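# The Year I Tried to Learn to Write Again

My handwriting died sometime around my second office job and I didn't go to the funeral. I typed everything. Shopping lists, condolence notes (I know, I know), even the label on the freezer lasagna, which I printed out and taped on.
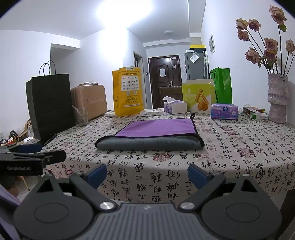 Then last November my aunt mailed me a recipe for plum cake, four pages in blue ink, every loop of it perfect, and I sat down to write her a thank-you and couldn't get past "Dear." It looked like a seismograph. My hand cramped before I reached the second paragraph!

So I signed up for a penmanship class at the Mahlangu, the old reading room over the bakery in Narholm, taught by a retired bookkeeper named Anel Steyn. I was expecting old ladies and lavender. I got two teenagers, a plumber, a woman who wanted to address her own wedding envelopes, and me, all hunched over lined paper making ovals. You make so many ovals. Anel had us fill a page before she'd let anybody near an actual letter, and when I proudly held mine up she looked at it for a good long while and said, "Those are potatoes. Do another page."

I did another page. I did a lot of pages, and because I am the sort of person who keeps score, I can tell you that by the end of the winter session I had written the lowercase "a" 4,000 times. My best one is taped to the fridge. It's a really nice "a."

The thing I kept getting wrong was grip. I'd been holding a pen like I was trying to stop it from escaping, and Anel would come by and tug it gently out of my fingers, and if it didn't slide right out she made me shake my hand loose and start the line over. She also moved my paper. I'd had it dead straight in front of me since third grade, and she tilted it left and scooted my chair back, and my shoulder dropped about a mile.

Pens turned out to be a rabbit hole, and a pricey one. The plumber swore by his Clestico, a fat green fountain pen that had belonged to his dad, and he let all of us try it, so naturally I went home and spent an evening looking at fountain pens online until my husband took the laptop away. I ended up with a cheap Sellumari with a medium nib. It leaks a little. I've got a permanent blue spot on my middle finger and I'm weirdly fond of it.

If you want to try this yourself, get a pad of paper that doesn't bleed and do ten minutes a day, at a table, with your feet on the floor. Go slower than feels reasonable. Copy out something you like, too. I did song lyrics, then a chunk of an old mystery novel, then my aunt's cake recipe, twice.

I finally wrote her that letter. It ran 3 pages, both sides, with one crossed-out word and a smear where the Sellumari got excited. She called me the day it came and wanted to know who'd written it for me.

The spring session starts in a few weeks and I've already paid. We're doing capitals. Anel says my "G" needs to be seen by a professional.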